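Zwischenbericht zum Vorhaben "Assistenzrobotik in der Verteilerküche"
Projektträger: Sterkora Förderfonds
Zuwendungsempfänger: Dasthorpe Gemeinschaftsverpflegung, Standort Nord
Technischer Partner: Curka Systemtechnik
Berichterstatter: Saulius Navickas, Projektleitung Betrieb

1. Stand gegenüber Arbeitsplan

Die Arbeitspakete 1 (Arbeitsplatzanalyse) und 2 (Aufbau des Übungsplatzes) sind abgeschlossen. Arbeitspaket 3 (Erprobung von Handhabungsabläufen) läuft seit Juli und liegt vier Wochen hinter dem Plan. Ursache ist die verspätete Lieferung der Ersatzfinger für die Greifer. Arbeitspaket 4 (Schulung und Dienstplanung) wurde deshalb vorgezogen. Eine Verschiebung des Projektendes wird derzeit nicht beantragt.

2. Ausgangslage am Arbeitsplatz

Die Verteilerküche versorgt sechs Außenstellen mit Zwischenmahlzeiten und kleinen warmen Gerichten. In der Arbeitsplatzanalyse wurden 233 Schichtprotokolle ausgewertet. Der größte Zeitanteil entfällt auf Griffe mit geringem Gewicht und hoher Wiederholung: Bleche einsetzen und entnehmen, Dosen öffnen und verschließen, Becher umsetzen, Kleinteile sortieren. Diese Tätigkeiten wurden bisher ohne festen Wechsel von den Kräften der Frühschicht ausgeführt. Die Beschwerden betreffen überwiegend Handgelenk und Schulter und sind im Anhang der betriebsärztlichen Stellungnahme aufgeschlüsselt.

3. Erprobung

Der zweiarmige Aufbau wird an einem Tisch mit handelsüblichem Kleingerät und gemischten Gegenständen betrieben. Auf eine bereinigte Anordnung wurde nach Rücksprache mit der Küchenleitung verzichtet, da auch der reale Arbeitsplatz während der Schicht nicht frei geräumt ist. Die Arme werden in der jetzigen Phase von Beschäftigten ferngeführt; ein selbständiger Ablauf ist erst für Arbeitspaket 5 vorgesehen.

Bis zum Stichtag wurden 1318 Durchgänge aufgezeichnet und nach dem Schema von Goicoechea bewertet (vollständig, teilweise, abgebrochen). Die Bewertung erfolgt durch zwei Personen unabhängig voneinander, Abweichungen werden in der Dienstagsrunde geklärt. Vollständig im Sinne des Schemas waren mehr als 70 Prozent der Durchgänge.
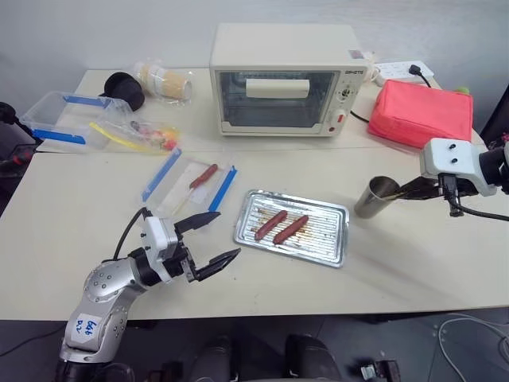

Die abgebrochenen Durchgänge verteilen sich ungleich auf die Gegenstandsklassen. Weiche Verpackungen und Beutel verursachen die meisten Abbrüche, gefolgt von flachen Blechen, deren Rand ohne Anheben nicht sicher zu fassen ist. Becher und andere zylindrische Teile aus Metall sind unkritisch, solange die Öffnungsrichtung beim Absetzen keine Rolle spielt. Muss der Becher aufrecht stehen, verlängert sich der Durchgang durch das Umgreifen deutlich. Klippverschlüsse an Kunststoffdosen wurden bisher nur im Öffnen erprobt. Für das Schließen reicht die verfügbare Fingerkraft nach Angabe von Curka aus, der Nachweis steht aus.

Die Leitungsführung an den Greifern ist verbesserungsbedürftig. Herabhängende oder in Schlaufen liegende Kabel schränken den Arbeitsraum über dem Tisch ein. Curka hat eine geänderte Halterung zugesagt, die ohne Eingriff in die Arme nachgerüstet werden kann.

Für alle Versuche mit Lebensmitteln gilt weiterhin, dass diese nicht in die Ausgabe gelangen. Die Greiffinger sind nicht für den direkten Lebensmittelkontakt freigegeben. Über eine Freigabe wird mit dem Hersteller der Ersatzfinger verhandelt - ein Ergebnis liegt noch nicht vor.

4. Auswirkungen auf die Beschäftigten

Von den Beschäftigten des Standorts haben 31 die Grundeinweisung abgeschlossen. Sie umfasst Not-Halt, Verhalten im Arbeitsraum der Arme und das Führen über die Bediengriffe. Neun Personen haben zusätzlich die Aufbauschulung absolviert und dürfen Durchgänge selbständig aufzeichnen.

Die Tätigkeit am Übungsplatz ist auf 90 Minuten je Schicht begrenzt. Der Betriebsrat hatte zunächst 60 Minuten verlangt und der längeren Dauer nach Einführung einer Pause zur Halbzeit zugestimmt. Das Führen der Arme wird von den Beteiligten als körperlich leicht, aber konzentrationsintensiv beschrieben. Mehrere Personen berichten über ermüdete Augen. Die Beleuchtung über dem Tisch wird im nächsten Quartal angepasst.

Ungeklärt ist die Eingruppierung. Das Aufzeichnen und Bewerten von Durchgängen ist in den bestehenden Stellenbeschreibungen nicht enthalten. Bis zu einer Regelung wird eine Zulage gezahlt, die aus Eigenmitteln getragen und dem Vorhaben nicht belastet wird. Ein Stellenabbau ist für die Laufzeit durch Betriebsvereinbarung ausgeschlossen. Für die Zeit danach verlangt der Betriebsrat eine schriftliche Zusage, die Gespräche hierzu beginnen im kommenden Monat.

5. Mittelverwendung

Personal- und Sachkosten liegen im bewilligten Rahmen. Durch die verspätete Lieferung sind Mittel für Verschleißteile nicht abgeflossen; ihre Übertragung in das Folgequartal wird hiermit beantragt. Die Umwidmung eines Teilbetrags aus dem Ansatz Reisekosten für die Beleuchtung wird gesondert angezeigt.

6. Nächste Schritte

- Einbau der Ersatzfinger und der geänderten Kabelhalterung durch Curka
- Wiederholung der Versuchsreihe mit weichen Verpackungen
- Nachweis der Schließkraft an Klippverschlüssen
- Abstimmung der Eingruppierung mit Personalabteilung und Betriebsrat
- Zweite Befragung der Frühschicht mit unverändertem Fragebogen

Die Rohdaten der Bewertung können beim Berichterstatter angefordert werden.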